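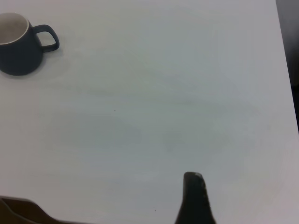

Brown film on tea and marks in mugs after moving to Hasside
Home and Kitchen > Water, Kettles, Coffee and Tea
Page 1 of 1

slowkettle wrote:
Good evening to all. I have read this section for some months, but it is my first topic, so please forgive me if it is in the wrong place. English is my second language and I will try to be clear.

In March we moved to Hasside, up on the hill side. In our old town I drank black tea all day and never had a problem. Now every cup gets a thin film on top after a few minutes. It looks like oil, and when I move the cup it breaks into small plates. When I drink, the film stays on the wall of the cup and makes a brown line. My dark blue mug with the cream inside is my favorite one, and it shows everything.

What I have tried until now:
- other tea (two kinds of loose leaf, one kind of bags)
- washing the mug with baking soda
- boiling the water two times
- a new kettle, the Yimer with the steel inside

The mug becomes clean with the baking soda, so I am not worried about the mug. But the film comes back with the next cup. The new kettle already has a white layer on the bottom, and I bought it on a Friday less than one month ago.

My questions are: is it safe to drink, and is there a solution that does not cost as much as a new kitchen? We rent, so I cannot change the pipes.

Re: Brown film on tea and marks in mugs
pipefitter_ret wrote:
Hard water. The hill side of Hasside gets its water from wells in the chalk, the river side gets it from the reservoir. I worked on both for years. Safe to drink, yes. The film is calcium from the water joining up with stuff in the tea.

Boiling twice won't help with it. You lose some of the hardness to the kettle wall (there's your white layer) but there's plenty left over.

Cheapest fix is a filter jug. Best fix is a softener under the sink, but you rent, so forget it.

Re: Brown film on tea and marks in mugs
marrowfat wrote:
Or put lemon in it! A few drops and the film is gone, and I mean really gone, you can watch it clear. My grandmother did this her whole life and she had no idea about calcium (or cared). It does change the taste, so if you take milk don't do it, you'll be very sorry.

Re: Brown film on tea and marks in mugs
slowkettle wrote:
Thank you both for the fast answers. It is good to know that it is safe.

I tried the lemon this morning. marrowfat is right, the film disappears. But then I have lemon tea, and I wanted tea. I will keep it for the afternoon.

About the filter jug: my neighbor has one from Wekar and she says that she changes the cartridge every 40 days. The box says 50. Is it necessary to change so often? The cartridges cost 15 for one, and for us it is not a small amount if it continues the whole year.

Re: Brown film on tea and marks in mugs
greyling wrote:
I have the Wekar. Up on the hill I wouldn't trust the number on the box. You can tell by the tea. When the film comes back, change it. Mine never gets to 50 days, but I fill it for four people plus the dog.

Please don't listen to anybody who tells you to soak the old cartridge in salt water. I did, and the jug tasted like the beach for a week.

Re: Brown film on tea and marks in mugs
pipefitter_ret wrote:
Salt soak works on a real softener, because that's what a softener is built for. Doesn't work on jug cartridges, different resin. greyling is right there.

I don't agree on judging by the tea, though. Get test strips. You dip one, wait, compare the color to the chart. A pack of 25 will last you a couple of years if you don't play with them.

Re: Brown film on tea and marks in mugs
greyling wrote:
Why would I buy paper strips to tell me what my tea tells me for free?

Re: Brown film on tea and marks in mugs
pipefitter_ret wrote:
Because a stronger bag or a longer brew gives more film with the same water. You'd be throwing out cartridges that are still good.

Re: Brown film on tea and marks in mugs
halfpastnoon wrote:
I think you are both making it harder than it has to be. Buy bottled low-mineral water for tea only and use the tap for everything else. Veltisport on the ring road sells the big containers cheap - they keep them by the door for the cycling people, next to the energy bars. One container does my tea for most of the week.

Re: Brown film on tea and marks in mugs
marrowfat wrote:
All that plastic, though! And carrying it up the stairs. I'm on the third floor with no elevator and I would give up tea first (I would not give up tea).

Re: Brown film on tea and marks in mugs
slowkettle wrote:
I read all the answers two times, and I thank everybody. We also have no elevator, so I have decided on the filter jug with the test strips. I understand greyling's point about the free test, but I brew my tea differently every day, depending on how tired I am, so for me the strips are better.

I have one more question, about the kettle. The white layer is now thick enough that small pieces come into the cup. In the shop they wanted to sell me a descaling powder. My mother always used white vinegar. Which one is better for steel? I do not want to damage the kettle, it was not cheap.

For measuring these things I keep a small glass bowl and a small spoon apart from the others, so it does not go in the food. If somebody can give me the amounts in spoons and not in grams, I will be grateful, because we do not have a scale.
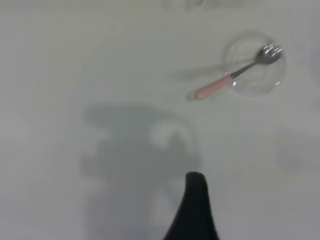 Re: Descaling the kettle, amounts in spoons
greyling wrote:
Citric acid. Don't pay for the descaling powder, half of them are citric acid in a nicer box. You find it with the jam-making things in any supermarket.

1. Fill the kettle halfway.
2. Bring it to the boil and switch it off.
3. Add two teaspoons of citric acid, slowly. It fizzes.
4. Leave it for half an hour, then pour it out.
5. Rinse well, boil a full kettle of plain water and throw that away too.

If your small spoon is a baby size one, use three. It's not chemistry class, a bit more does no harm.

Re: Descaling the kettle, amounts in spoons
pipefitter_ret wrote:
Let it cool a few minutes before the acid goes in. Straight off the boil it can foam up over the top, and you don't want your hand there.

Check the booklet too. I don't know the Yimer, and some makers want only their own product while the warranty runs.

Re: Descaling the kettle, amounts in spoons
halfpastnoon wrote:
Vinegar is fine. I've used it on steel for years, half vinegar and half water. You have to open the window, that's all.

Re: Descaling the kettle, amounts in spoons
marrowfat wrote:
Open the window and leave the house! My kettle tasted of pickles until summer. Citric acid, please.

Re: Descaling the kettle, amounts in spoons
slowkettle wrote:
I looked in the booklet of the Yimer. It says that citric acid is allowed and vinegar is "not recommended", without explanation. I am sorry for my mother, but I followed the booklet.

I used three of my small spoons and waited until the water was calmer, as pipefitter_ret advised. The bottom is bright again, only near the spout there is a small white corner that did not go away. Should I do it again now, or wait until the next time?

Re: Descaling the kettle, amounts in spoons
greyling wrote:
Wait. Do it again next month and fill it higher so it reaches the spout.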